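Setting Up a Bowl-to-Bowl Transfer for an Open Day

Last updated September 2026

The procedure covers one tabletop arm with a parallel gripper moving a single object between two bowls in front of visitors. It was written for the Clenura open day at Grodport and assumes the arm has been commissioned, the gripper is mounted, and the operator has passed the in-house safety check. For mounting and first power-up, see the Drellier bench guide.

What you need

One arm with a two-finger parallel gripper
Two plastic bowls of different colors and sizes
One object with an uneven outline (we use a pear)
A matte tabletop, preferably white
Floor tape
A printed copy of the stop procedure

1. Prepare the table

Clear everything that is not part of the demonstration. Wipe the surface and let it dry. A glossy top throws reflections that can upset the object detector, so cover it with matte film if you have no other table.

Tape the visitor line on the floor outside the full reach of the arm. Measure from the base with the arm stretched out and the gripper pointing outward, then add your site's safety margin. Do not measure from the home pose.

2. Place the bowls

Set the larger bowl toward the visitors and the smaller one farther back. Leave enough room between the rims for the open fingers to come down beside either bowl without touching the other. Mark both positions with a pencil dot under the base. Bowls drift during a long session, and the dots let you reset without teaching the points again.

Put the object in the larger bowl with its narrow end up. A pear lying on its side can be picked, but the grasp is less steady and the stem may catch on a finger.

3. Teach the points

The program uses 3 taught points: hover, pick and place. Move the arm by hand in free-drive mode.

Hover: fingers vertical, open, well above both rims.
Pick: fingers on either side of the upper part of the fruit, tips inside the bowl and clear of the bottom.
Place: the same finger height as pick, adjusted for the depth of the smaller bowl.

Save the points under a new program name. Do not overwrite the factory test routine. Program 416 on the Honkanen controller is the stored open-day version and can be loaded as a starting template, but the pick and place points must still be taught again on your own table.

4. Set grip and speed

Start with the lowest grip force and raise it one step at a time until the fruit no longer slips when lifted. Ripe pears bruise – use a firm one and swap it when the skin marks. Keep the descent into the bowl slower than the travel between bowls. Visitors follow the motion more easily if there is a one-second pause at hover.

5. Dry run

Run the full cycle with no object, then with the object, then with the bowl turned a quarter turn. Watch the cable during each pass. If it pulls tight at any point, add slack before continuing.

At last year's event the arm ran 1,074 cycles, 93 of which ended in a dropped or missed pick. Most of the misses came after a bowl had been bumped and not put back on its dot.

6. Running the demonstration

One operator stays within reach of the stop button at all times. A second person talks to visitors and handles the fruit. Visitors may choose the starting bowl, but the operator places the object. Before anyone reaches onto the table, pause the program and confirm on the pendant that the arm is in the paused state.

If a pick fails, let the arm return to hover, pause, reset the object and resume. Do not correct the object while the arm is moving.

7. Shutdown

Send the arm to its rest pose, remove the fruit, and power down from the controller menu. Record the cycle count and any faults in the log sheet. Questions about the template program go to Iddrisu Arthur.
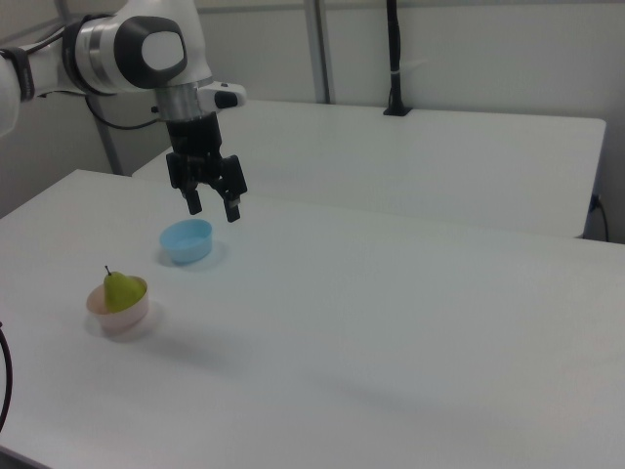
Gripper open over the table, pear in the larger bowl.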